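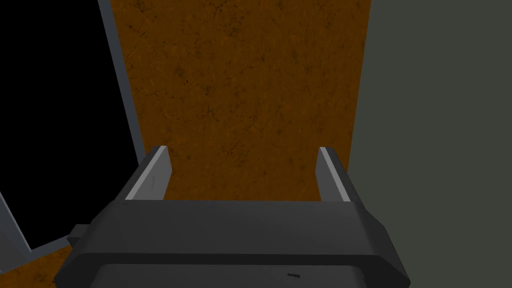 The simulated gripper, open, over the brown surface.

Blog > Robots > Teaching by hand

Practice runs in the simulator

April 8, 2023

I spent most of March recording demonstrations in the simulator, driving the arm myself with a hand controller. The view I work from is the one at the top of this post, looking out over the back of the gripper with the two fingers pointing away from me. It took a few evenings to get used to. Left and right are fine, but depth is hard to judge, and I kept closing the fingers too early.

The task is a simple one. I move the arm over to a block, pick it up, carry it to a tray and let go. I do that again and again with the block in a different place each time, and the recordings go into the training set. I'm using Litska for the recording and a small scene I built in Trellen. The scene is ugly. The brown texture was in a free pack and I never changed it, and the wall is just a flat dark green-grey.

My target was 300 demonstrations. I can do up to 20 in an evening before I get sloppy, and sloppy ones are worse than none. In the first batch I threw away 24. Most of those were runs where I had stopped halfway to think. The arm hangs in the air while I make up my mind, and the trained version then learns to hang in the air as well. It did exactly that on my first try at training, stopping short of the block and staying there until the run timed out.

What helped was deciding on the whole movement before pressing record. I also slowed down. I had been trying to be quick, and the quick runs had a lot of small corrections at the end. A slow, steady approach with one correction seems to train better. I start every run with the fingers wide open now, too. Before, I sometimes left them half closed from the previous go, and the starting positions were all over the place.

After retraining on the cleaned-up set, the arm picked up the block in 85 of 100 test runs. The misses are nearly all with the block close to the wall, where I didn't record much as it's awkward to steer there. I'll do another batch with the block only on that side.

I've also tried showing the real arm by hand, holding it at the wrist and moving it through the job. That feels more natural, but my joints are stiff at low speed and the recording comes out jerky. Natum has a smoothing setting that might sort it out. I haven't got it working yet. The cable to the second motor needs replacing first, so the real arm is off until the part comes.

Filed under: Robots, Simulation, Work in progress
4 comments
Share this post (11)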